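4.2 What bedroom tidying asks of a machine

I went into this part of the study thinking the bedroom would be our easy room. Kitchens have knives and hot pans, and the Pranport bench tests had already shown how badly grippers cope with those. Bedrooms are mostly cloth and drawers – how hard could it be? Pretty hard! Of the 15 chores we scored, 12 came out as "not yet", and the small soft items dragged the numbers down more than the beds did. Isauro Beltrán, who coded all 353 clips with me, kept flagging the same trouble: a strap gets under a finger, the item changes shape, and the planner is working from a shape that's gone. 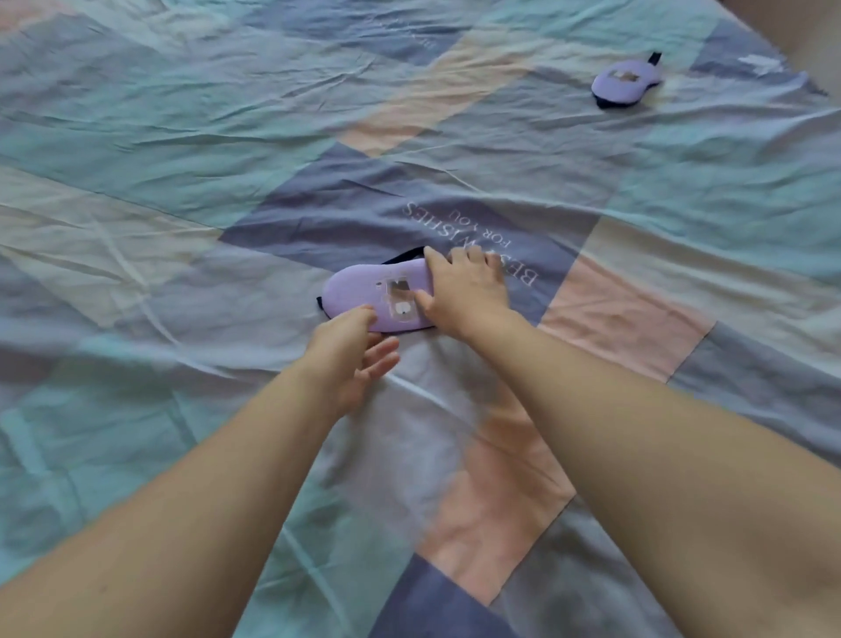
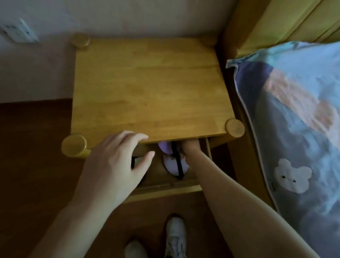 Figure 6. Sleep masks handled by a person on a bed, and hands at an open nightstand drawer.

People use both hands for this kind of thing without a thought, and they'll happily work by feel when a tabletop blocks the view. The Zivholm controller can't do that so far. It wants to see its fingertips, and when it loses them it stops and waits (sensible, but slow). We tried loosening that rule at the Lotthorpe site and I'd call the results mixed, so I've left them for Section 5.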